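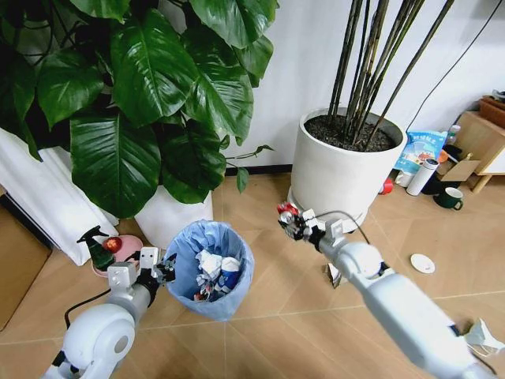 How much should you set aside in the first year for a two-armed tidying robot, beyond the price of the machine itself?

Plan on $420 for small parts and floor preparation, plus $100 a month put away for repairs. Those are the two lines most people leave out of the budget, and they are the ones that come due first.

Last updated: October 28, 2019

The notes below come from pricing three setups for an ordinary apartment. The lowest quote, from Zitlow, was $3,502 for a pair of arms with grippers and a basic stand. The other two, from Stimel and Vostance, were higher and included more. Prices change, so use the order of the steps and get your own figures.

Start with the jobs

Write down what you want done before you look at any equipment. Be narrow. "Pick up wrappers and scraps from the floor and put them in the wastebasket" is a job you can price. "Keep the living room clean" is too wide, and a seller will say yes to it every time.

For each job, note how often it comes up and how long it takes you by hand. Keep the list for 7 days. Santeri Harju did this in August and crossed off half of his jobs before he asked for a quote, which took him down a size in arm.

Measure at floor level

Reach is quoted in the catalogs as a single number, usually with the arm straight out. An arm working near the floor has to bend, so you get less than that. Put tape on the floor where the base would stand and mark how far you need to reach on each side. Do it with the planters and the furniture where they normally live.

Check these while the tape is down:

Gaps between pots, and between pots and the wall. A gripper needs room to open as well as room to fit.
Long curtains. Tie them back or hem them above the floor.
Cords on the wall or across the tiles. Clip them up. A pack of adhesive clips costs a few dollars.
Grout lines and thresholds, if the base will be on wheels.
Leaves that hang low. Stake the plant or turn the pot.

Grippers

Ask for the smallest and the largest thing the gripper is rated to hold, and ask about soft things separately. Crumpled tissue, a candy wrapper and an apple are three different problems. Some fingers that do well with a bottle will not get a flat scrap of paper off a smooth tile.

If you are buying two arms, ask whether they can carry different grippers. Olanrewaju Etim priced it both ways and found that one spare set of fingertips cost less than a second style of gripper. Fingertips wear, so put a set in the first order – shipping on its own can be as much as the part.

The bin

A small wastebasket with a bag folded well over the rim is a good target for a machine. Leave a wide cuff so the bag stays put. Light bins tip, and a flat weight under the bag fixes that for nothing. Mark the bin's place on the floor with a bit of tape so it goes back to the same spot after emptying.

Buy bags in the right size for the bin. Oversized ones bunch up at the top and catch on fingers.

Sort out the floor first

Spray bottles, mugs, dishes and saucers are better on a shelf. Anything you can break or spill is a cost if it gets knocked over, and a shelf is cheap. Saucers under planters can stay, but empty them after watering. Flatten cardboard boxes and take them out the same day.

Allow part of the $420 for this: a shelf, hooks, cord clips, a bin weight. The rest covers fingertips and one spare cable.

Cables

Arm cables need slack at the wrist, and slack finds things to catch on. Ask for the replacement price of each cable in writing. Triệu sells sleeves that keep a loop close to the arm. Amarachi Nwosu says to buy one sleeve, try it on the arm that moves most, and order the second only if the first helps.

Buy, rent or wait

Rent first if the seller offers it and will take part of the rent off the price. Ask what counts as damage. Ask who pays the return freight, as two arms and a stand are heavy.

Buy if the job list is short and you do the same thing every day. Wait if you are moving soon, or if the floor is getting replaced. Ye-seo Tak waited for new tile and was glad to have the measurements from before to compare.

What to get on paper

Price of arms, grippers and stand, each on its own line
Length of the warranty, and whether it covers the fingers
Cost of a repair visit
How long spare parts take to arrive
Who sets it up, and whether a second visit is charged

Fatima Effiong keeps these on one sheet with a column for each seller. Blank boxes go back to the seller with a date by which they need to be filled in.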